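I spent most of August reading letters that small rights groups had sent to the council in Potton, and I kept a pencil on me the whole time. Pendo Nyaga and I coded 823 of them by hand, which took far longer than we'd planned (we argued a lot about what counts as a demand!).

Figure 2. Pencil on a light wood tabletop, simulated view. 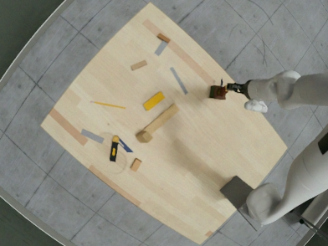
4.2 Who got an answer

Of the 823 letters, 65 got a written reply. I'd expected groups with a lawyer to do better, and they did, but only on permit questions. On office closures everyone waited, and Karunaratne's older study of petitions found much the same thing.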